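Planning a Budget for Hand-Held Gripper Work
By Chaiwat Kongkaew
November

Most first budgets for a gripper project list the grippers and stop there. The devices are the easy line. Pads, props and people's hours are what run over, so plan those first and price the hardware last.

1. Write down the task before you ask for a quote.
One sentence is enough: "Clear snack wrappers and bags from a kitchen table into a bin." The sentence tells you what the fingers have to hold, how wide they must open and whether one gripper can do it. If you can't write it, you aren't ready to buy.

2. Decide between one device and two.
Two grippers cost more than twice as much to run, counting the spare and the extra setup time. Bence Tóth at Hosholm starts every new site with a pair and drops to one if the second sits idle for the first 4 sessions. I do it the other way around, but his sites have fewer delays than mine.

3. Look at the objects and price the wear parts.
Thin film, foil and knotted plastic are slippery, and the finger pads take all of the rubbing. Put pads on their own line. We pay 167 for a full set from Drololex and keep one set on the shelf for each device in use.

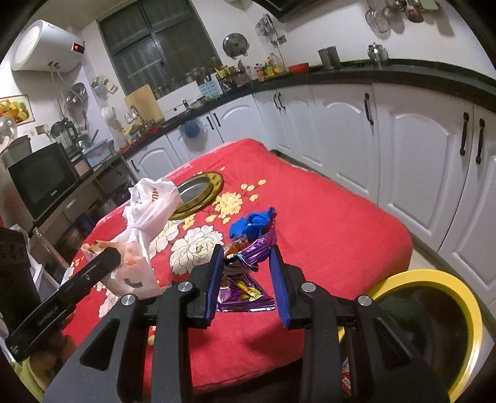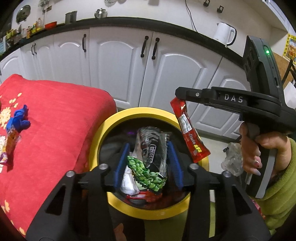
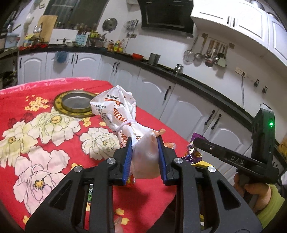

Ribbed blue pads on kitchen table work, with wrappers and plastic packaging to handle.

4. Budget for props.
Packaging tears and gets too crushed to use again. Buy in bulk at the start and save some unopened stock for the last week. Include a bin, bin liners, a tablecloth and cleaning supplies. Our prop line at Ratanaporn came to 195, and we had left it out of the first draft entirely.

5. Add up the rest.
- Devices, including one spare
- Chargers, cables and a carrying case
- Storage for the recordings
- Operator hours, with setup and cleanup paid
- Use of the room

For the Loltholm job, everything except the devices and wages came to 654.

6. Get the quote in writing.
Ask for the price of replacement fingers and pads, the repair time and who pays return shipping. Check that pads can be ordered separately. Then send the whole sheet for approval in one piece, with the spare device marked as required.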